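Duvwood Belt Threading Module

Part of the Wurkley two-arm manipulation line
Page updated July 4, 2023

The Duvwood module is a task package and trained policy for one job: passing a belt through the loops of a garment lying on a table. It runs on a pair of tabletop arms with wrist cameras and one overhead view. Labs use it as a baseline for handling long, flexible objects.

How the method works

The policy splits the job into grasp, feed and regrasp. One gripper holds the waistband steady while the other moves the belt. The wrist view carries most of the detail at the belt end, and the policy weights it more heavily during a grasp.
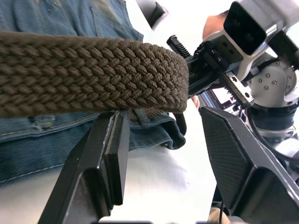
Wrist view: square-cut end of the braided belt held in the opposite gripper.

Training data

The Kanaan set has 3000 demonstrations, all teleoperated, with 157 held back for evaluation. Everyday items stay on the table during recording, and their layout changes between sessions.

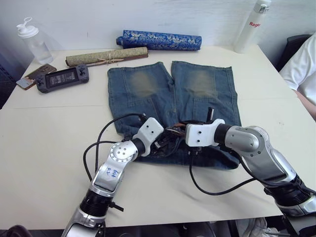 Denim shorts on the two-panel table, both arms over the garment.

Demonstrations include partly threaded states, with the free end of the belt lying to one side. Starting from these states lets the policy practice the middle of the task without repeating the first loop each time.

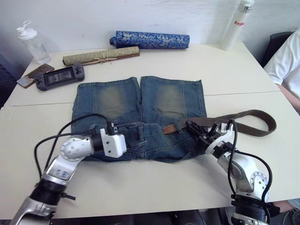
Results

With the belt started in the first loop, the policy finished 18 more of the held-back layouts than our single-view baseline. Most remaining failures come at the regrasp – the strap twists, or the gripper closes on denim as well as belt. Braided belts are easier to grip than smooth ones but catch more often on the loop edge.

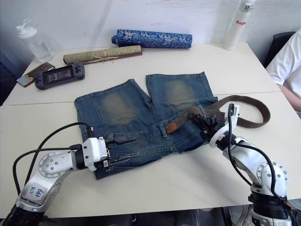

Right gripper at the strap, with the loose length of belt looped out to the side.

What is included

Policy weights and training code
Kanaan demonstrations and held-back layouts
Setup notes for 6 garment types
Calibration files for the Beddale wrist mount

Arms and grippers are sold separately. A version for trousers with narrow loops is planned for August.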